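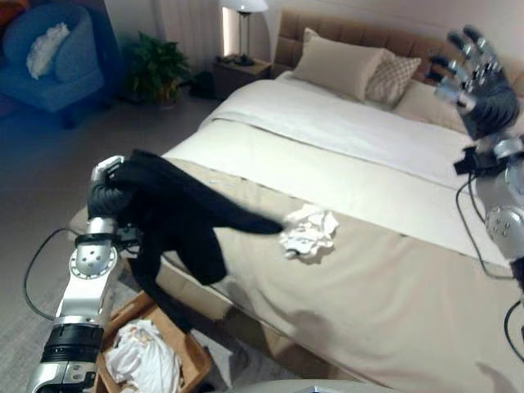
1/ In April I moved from a flat with a big wardrobe to one room in Gurollow. The wardrobe did not come with me. So this is a thread about what I learned on owning fewer clothes. I write slowly in English, please be patient.

2 comments

2/ First I must say that I was not a person who buys many clothes. I was a person who keeps them. There was a winter coat from my student years, and shirts from an office where I have not worked for a long time.

3/ The removal firm, Honkanen, asked for a price by the box. This is a very good teacher. When you must pay for each box, you look at a pullover in a different way.

4/ I put everything on the bed and took one piece at a time. Black things were the hardest. In the evening light I could not say which were faded and which were still good, so I did all the black again in the morning by the window.

Share 4

5/ Somebody will ask about the rule "if you did not wear it for a year, give it away". For me it did not work. My one suit is for weddings and funerals, and there are years without either. The suit stayed.

6/ What helped me more was to ask if I would repair the thing. If a button falls off tomorrow, will I sew it on? For most of my shirts the answer was no, and I was a little ashamed.

7/ I tried to sell the better pieces on Fosow. It took many evenings of messages and people who wanted to pay half. I sold two jackets and a belt. The rest went to the charity shop behind the station, and they were friendly and quick.

8/ Please wash the clothes before you give them, and empty the pockets. I found a train ticket, a key I still cannot place, and a shopping list in my mother's handwriting. The list I kept.

2 comments

9/ My mistakes: I gave away my only thick scarf, and I regretted it already in the first cold week. I also kept too many T-shirts "for painting". I have never painted anything.

10/ Now I have one rail and one drawer. The washing must be done more often, this is true, and in a small room it dries slowly. I hang it in the evening with the window open a little.

11/ A reader asked if I miss the wardrobe. Sometimes I miss the doors. On a rail everybody who visits can see your clothes, so I iron more than before.

12/ Next I will do the books, but I am not ready to speak about it. Thank you for reading until here. If you know a good way to store wool in summer, please write it to me.

Share 2
4 comments

Search posts

Recent from this author
Drying towels in a room without a balcony
Is the bus from Gurollow to Jumgate worth it?
Words for clothes that I always confuse in English
My first month in one room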